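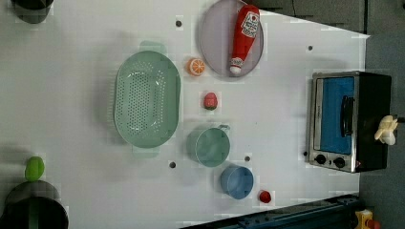

Fig. 1. Toy kitchen pieces on the white table, with the toaster oven at the right.

Play Materials and Household Routines
Handout for session 6, Mar 13, 2020
Kivthorpe evening course

Read this before you read the Ostermann chapter. The chapter is persuasive and I would like you to meet it with a few doubts already in hand.

The usual claim

Play kitchens are sold to parents and preschools on the promise that they teach sorting, sequencing and "real-life skills." Catalogs repeat it, and so do a fair number of textbooks. The reasoning goes that a child who puts the toy strawberry in the colander is practicing what an adult does at the sink. Maybe. A child who drops a strawberry in a colander has also just dropped a strawberry in a colander, and we should be slow to call it anything grander.

What is on the table

Take a modest set: a plate, a colander, a cup or two, a ketchup bottle, half an orange, a toaster oven with two knobs. Ask what each thing invites a person to do. The colander has holes and handles, so it invites rinsing, but with no water it becomes a bowl. The half orange shows its segments, which tells you it has been cut. The cutting, the part with some skill in it, is already over.

The ketchup bottle lying on the plate is my favorite problem. Adults see a mistake, since ketchup goes on food and the bottle goes back in the door of the refrigerator. But plenty of real tables look like that by the end of a meal. If you mark it as an error, write down whose kitchen you are marking it against.

The Indine checklist

Indine lists 11 behaviors to watch for during kitchen play. I have used it and do not think much of it. "Groups like with like" gets a tick whether the child groups by color, by size or by where the thing is kept at home, and those are very different pieces of thinking. "Clears the surface" gets a tick for sweeping everything into a pot.

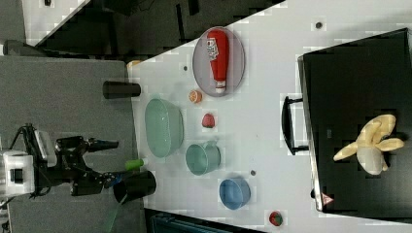
Clearing up is where I would look harder. A strawberry left near the edge of a table may have been forgotten, or saved for later, or set aside because it didn't seem to belong with anything. The layout alone won't settle which. You need to have watched, and you need notes taken while watching. Notes written up at home are mostly opinion.

The Skulilholm study is often cited here. It followed 63 children, and its summary says that tidying improved with practice. Look at how tidying was scored: by items remaining on the surface. A child who carefully puts cups with cups and leaves the tray out does worse than one who piles the lot into the nearest bowl.

For next time

Work in pairs. One of you lays out a set of kitchen pieces, the other puts them in order without being told what order means. Swap, then compare. Write no more than 2 pages, and keep what you saw in a separate column from what you think it meant.

Bring your own pieces if you have them. Mixed sets are fine, chipped ones too.

The April reading list will follow once I have decided whether the Ostermann chapter stays on it.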